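Budgeting for the Arm You Have Not Bought Yet

June 14, 2022

The purchase price of a robot arm is usually the easiest line in the budget to fill in. The lines below it cause the overruns: mounting, fingers, safety review, training hours, and the floor space the arm takes from other work.

Grimcombe, a small contract packer, set out last year to cover those lines before signing anything. It paid for simulation work first and put off the hardware order until July. The plan called for 300 hours of simulated runs in furnished rooms, with the arm fixed to a small table and everyday objects nearby. Reach, approach angle and clearance were to be logged for each run.

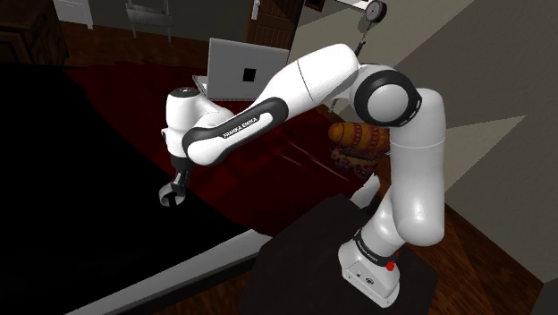 Simulation hours are cheap only if someone on staff can read the results, Perrin objected when the plan was circulated. Otherwise the buyer pays twice, once for the model and again for a consultant to explain it.

Grimcombe took the point and moved 60 of the hours into staff training. The rest went to layout. Base position received the most attention, as moving a base after installation means new anchors, new cable runs and a second safety review. In a model it means changing a few values.

The exercise also changed the order itself. The first draft specified one arm and one spare gripper. The revised version kept the single arm, dropped the spare and added four sets of fingers. Changing fingers was judged the likelier need, and a spare gripper would have tied up money on a shelf.

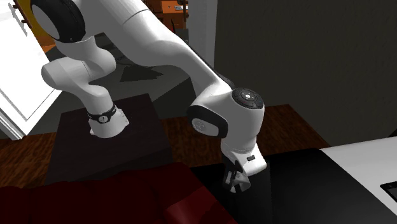

Over 800 hours would be closer to the mark for a mixed product line, according to Sitard, and the service contract should be priced before the layout is final. Response time and loaner terms vary more between suppliers than the arms do.

Grovero, which handles integration for the project, now quotes layout and service as separate items. Each has its own approval date. The hardware deposit falls due only after both are signed, and the training hours can be carried over to the next budget year if the delivery date slips.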